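Choosing a label printer for a small stockroom

Anyone who ships more than a few parcels a day ends up looking at label printers. An ordinary inkjet will do the job with sheets of stickers, but half-used sheets jam, the ink smears in the rain and the cost per label is hard to work out. A direct thermal printer has no ink or toner at all. It heats a coated paper and the coating darkens.

We borrowed two for this feature, the Ratura and the Cowie, and used them for the whole of October in a shop that sells spare parts for sewing machines. Prapai Chaimongkol runs the shop and packs most of the orders herself, usually between two o'clock and the last pickup at five.

The Ratura is the smaller of the two. It takes rolls up to 50 millimeters wide, so it can print shelf tags and return addresses but not a full shipping label. The roll drops in from the top and the lid snaps down over it. There is a single button, which feeds one label when pressed and runs a calibration when held. Calibration wastes three labels each time, and you need to do it whenever you change to a different size.

Setup was simple on Windows. On a Mac the driver installed but set the page size wrong, and every label came out a quarter inch too low until we typed the measurements in by hand. The manual covers this on page 30, in a footnote.
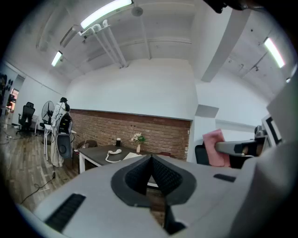

The Cowie is a desktop model for full-size shipping labels. The roll sits inside, but there is also a slot at the back for fanfold stacks, and that is the better way to use it. Fanfold labels lie flat, while the last part of a roll tends to curl and lift at the corners once stuck to a box. You will need to leave space behind the printer for the stack, so a shelf against a wall is not ideal.

Over the month the Cowie printed 1347 labels. It jammed twice, both times after a label had peeled off inside and stuck to the roller. Clearing it meant opening the cover, pulling the label off and wiping the roller with alcohol. Print quality was good at the default setting. Small barcodes scanned better with the darkness turned up two steps and the speed turned down.

Both printers come with a copy of Ikton, a label design program. It is dated but it works. It can read a spreadsheet and print one label per row, and it remembers which template goes with which printer. It does not rotate text in steps smaller than 90 degrees.

Chaimongkol kept the Cowie by the packing bench and used the Ratura for drawer tags. "I would not buy the little one on its own," she said. "I could do drawer tags with a marker."

Labels from Grokurano fit both machines and were cheaper than the makers' own. We saw no difference in print. The Cowie has a warranty of 24 months, the Ratura half that, and neither covers the print head.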